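Shelves, Joists and Cracks: Tips for Not Asking Too Much of Your House

June 24, 2021

428 shares

I worked for many years in an office where we checked the strength of other people's buildings, and in the evenings I came home and did things to my own house that I would not have approved on paper. Since we moved to Claldale I try to do better. I put together in this page the small rules which I use at home and in the workshop, when something must be hung, cut, stacked or held up. They are for ordinary wood-framed houses. If you live in a concrete building or an old stone one, some of them will not be for you.

Know which way the floor runs

Before you place anything heavy, find the direction of the joists. In a basement with open ceiling you only look up. In a finished room it is harder, but there are signs: in many older houses the floorboards are laid across the joists, so the line of nail heads shows where a joist is. A heat register usually sits between two of them. You can also take off one register cover and look inside with a flashlight.

A full bookcase, a large aquarium or a safe should stand across the joists, so that several of them share the load. If it stands parallel, it may be that one joist carries nearly everything. The best place is near a wall that supports the floor, and the worst is the middle of the room. In my old house in Nusholm I had two filing cabinets in the middle of the room for years, and the door of the closet would not close. I planed the door. It was the wrong repair.

Water is heavier than people think. A cubic foot of it weighs more than sixty-two pounds, before you count the glass and the stand. Books are also worse than they look, and paper in boxes the same. When I see an attic where all the boxes are in one corner, I move some of them to the other side before I do anything else.

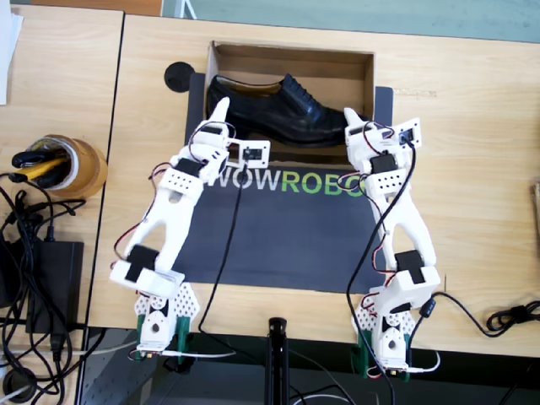

An attic floor is a separate matter. Very often what you walk on was made only to hold the ceiling below it, and the wood is smaller than in a real floor. If your roof is made with trusses (thin pieces joined with metal plates), the bottom part is working together with the rest, and it was probably not designed for storage at all. Look for papers from the builder, or ask an engineer. Light things such as empty suitcases and holiday decorations are usually what I let myself put there, on boards laid across the framing, and only after I have looked at what is under the boards.

Shelves that stay straight

A shelf bends much more when you make it longer. If you double the distance between the brackets and keep the same load on each foot, the sag in the middle becomes sixteen times as much. I did not believe it when I was a student, and I calculated it three times. For the home it means that one more bracket in the middle is worth more than a better board.

Thickness helps also very much. A board twice as thick is eight times stiffer, when it is the same material. If you do not want a thick shelf, glue and screw a narrow strip standing on its edge under the front. The strip can be quite thin, because it is the height that does the work.

Particleboard continues to sag with time even when you add nothing to it. You can turn the shelf upside down when it begins to show, and it will go back slowly, but it is a trick for a rented apartment. Plywood or solid wood is better for books.

For screws, go into the stud, and go to the middle of it. I drill a very small hole first and feel if there is wood behind the drywall. When the drill falls suddenly into nothing, I move to the side a little and try again. Small holes are easy to fill. Plastic plugs in drywall are for pictures and light hooks, and I do not use them for something which hangs over a bed or a place where children sit.

Look also at how far the load stands out from the wall. A deep shelf pulls at its top screw much more strongly than a shallow one with the same weight. Put the heavy things at the back.

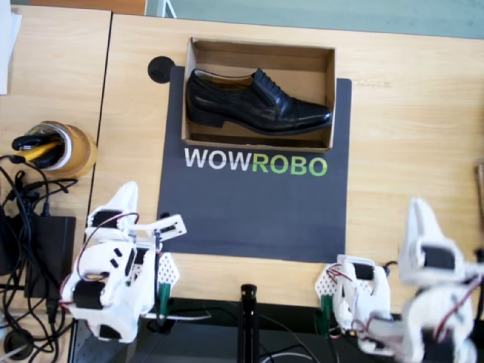
By Qureshi

Holes and notches in joists

Here I am strict, and I ask you to be strict too. Plumbers and electricians are sometimes in a hurry, and so are homeowners. I have seen a joist under a bathroom with so much cut away that the pipe was supporting the floor.

A joist is working hardest at its top edge and its bottom edge. The top is pressed and the bottom is stretched. In the middle of its height there is not so much happening from bending, so this is where a hole does the least harm. For solid lumber joists the usual rules are these:

– Keep a hole at least two inches from the top and from the bottom edge.
– Do not make it larger than one third of the height of the joist.
– Never put a notch in the middle third of the length.
– Outside of the middle third, a notch should not be deeper than one sixth of the height.

Your local code may say it a little differently, and then the code is right. Engineered joists, those with a shape like the letter I, have their own tables from the manufacturer. You must never cut the top or the bottom part of them, not even a small corner.

If you find an old notch, clean it and look for a crack that starts at the inside corner and runs along the grain. When there is no crack and the floor feels firm, I only make a pencil mark and look again next year. When there is one, a new piece of the same height fastened beside the old joist is the common repair, and it should reach the supports at both ends if that is possible.

Do I have to keep this wall?

Many readers ask it when they want a bigger kitchen. The rule "if it is parallel to the joists you can take it out" is good as a first guess and bad as a decision. Walls parallel to joists can carry a beam end or a post from the floor above. They can also hold the house against the wind from the side, and that work is invisible until there is a storm.

Go down to the basement and look what stands under the wall. If there is a beam, a row of posts or another wall in the same line, stop and call someone with a license. Go up and look in the attic too. If joists from both sides meet over the wall and overlap there, it is carrying them.

I pay for this advice myself. When we opened the wall to the dining room, I asked a small office, Tudstead, to check my calculation, though I had done the same kind of work for a living. They found that I had forgotten the roof load coming down on one side. The new beam became deeper, and I had to lower the trim. 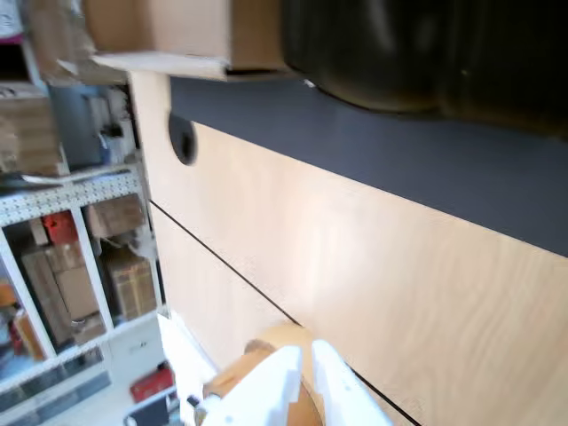 When you put temporary supports, remember that the load must go all the way down to the ground. A strong post standing on weak flooring between two joists is only moving the problem to another room. Lay a long plank on the floor under the posts, across the joists, and check that the basement has something in the same place. Tighten slowly, a little on each post in turn. You want the support to become snug. You do not want to lift the house.

Cracks, and what I write beside them

Most cracks in drywall come from drying wood and changing seasons. Thin ones at the corners of doors and windows are in almost every house. I worry more about a crack which is wider at one end, one that comes together with a sloping floor, or one that opens again soon after I fill it.

The best tool is a pencil. Make a short line across each end of the crack and write the date next to it. Measure the width at one point with a cheap feeler gauge, or compare it with a coin edge. In March I go around the house and look at all my marks, and it takes me less time than to make a coffee. If a crack has passed the line by a good amount I take a picture with a ruler in it, and then I look outside first, at the gutters. In my experience water that falls next to the foundation is guilty more often than the structure.

Horizontal cracks in a basement block wall are different. They can mean that the soil is pushing the wall inward. Hold a long level against it, and if you see a belly, do not wait for next spring.

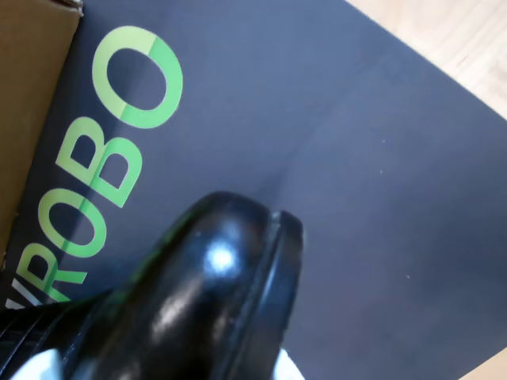
The workbench and the garage

A bench which rocks is usually missing a diagonal. Four legs and a top make a frame that can lean like a card house, and thicker legs do not cure it. Screw a sheet of thin plywood on the back, or one diagonal strip on the back and one on each side, and the difference is large.

Put the vise over a leg, or very near it. When you hammer on something held in the vise, the force goes straight down and the top does not jump.

For lumber storage on the garage wall, I keep each arm short and use more of them. Before I add new boards I push down on the arm with my hand and watch the place where it meets the stud. If I see any movement there, I take everything off and look at the screws. Drywall screws are too brittle for this kind of work, use proper structural screws or lag screws with a pilot hole.

And do not hang things from the bottom of the roof trusses in the garage. A bicycle is probably all right. An engine on a chain hoist is certainly not – for this you need a frame that stands on the floor by itself.

2,491 views

4 comments

oakandglue
The strip under the front edge works very well. I used maple on a ten-year-old closet shelf that looked like a banana. Did not even take the shelf down, only clamped it up from below overnight.

basement_reader
Is the two-inch rule also for the small holes for cable? My electrician drilled closer than that to the bottom edge in one place.

Qureshi
Yes, the distance is for all holes in the joist. Ask him about that one, and check also that the cable is protected from nails coming from below.

housewithaslope
I went to look at my aquarium after reading and it is parallel to the joists, in the center of the room. Moving it this weekend. Thank you, I think.

Contact | Copyright 2021, all rights reserved | Back to top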